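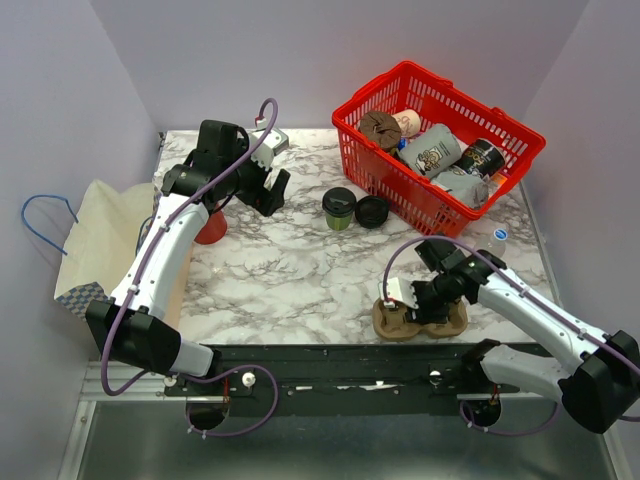 Leave the worktop alone

My kitchen worktop is 30 years old. It came with the house, it has a burn near the hob the size of a saucer, and one of the joins has swollen where water got in long before my time. Last spring I went to a showroom in Flastavcombe to see about replacing it. I came home with a quote for £1,515 and a folder of samples, and after a week of looking at them I put the folder in the recycling.

I think most people who replace a worktop don't need to. I include myself, as I have done it before, in a previous house, and I can't now say what was wrong with the old one.

The showroom had more than 200 samples on the wall. A good half were some version of white with grey veins. I have nothing against the look. Marble patterns have been printed, painted and pressed on to other things for a very long time, and a decent one is pleasant enough to chop an onion on. What bothers me is how quickly we are told to be tired of whatever we have. When I moved in, dark speckled surfaces were what everyone wanted. Before that it was plain wood. The man in the showroom told me speckle was "coming back", so I could have stayed where I was and been in fashion twice.

The usual case for a new worktop is that the old one is worn out. Sometimes this is true. If the core has gone soft, or the edge is coming away and you can't keep it clean, then it has to go. But a scratch is not wear in that sense. Nor is a stain, and nor is a burn you can put a chopping board over, as I do. A table with marks on it gets called full of character and sold for more. The same marks on a worktop are treated as a fault in the household.

The second case is value. Estate agents like to say that a kitchen sells a house. Perhaps it does, but the people who bought my last house ripped out the worktop I had paid for within the year. I know this because I walked past and saw it in the skip, still with its nice square edges. I had chosen that colour over three visits.

Then there is the disruption, which gets left out of the brochures. A new top often means a new sink, because the old cut-out won't match. A new sink means a plumber. The tiles behind come off with the old upstand, so you are tiling too. My neighbours in Hatel Road were told two days for theirs and washed up in the bath for 8. They are pleased with it, I should say. They also had to buy a new hob.

I would like to see repair treated as the normal first step. A tube of filler in a matching colour costs very little. A swollen join can often be cut back, sealed and covered with a metal strip, and the strip looks perfectly all right. Solid wood can be sanded and oiled by anyone with a free afternoon and some patience. Stone can be polished. None of the showrooms I visited mentioned any of this, and I don't blame them, as they sell worktops. But magazines and television programmes could mention it, and they hardly ever do.

Some readers will say that it's my kitchen and my burn mark, and other people are free to spend their money as they like. I agree. A person who has cooked in an ugly room for years and finally has the cash should enjoy every inch of the new one. My quarrel is with the idea that a kitchen has a date on it, like milk.

In October I resealed the join by the sink. It took a morning, most of which was spent drying the gap out with a hairdryer. The line isn't quite straight. I have also moved the toaster along to cover the worst of the scratches, and bought a bigger chopping board.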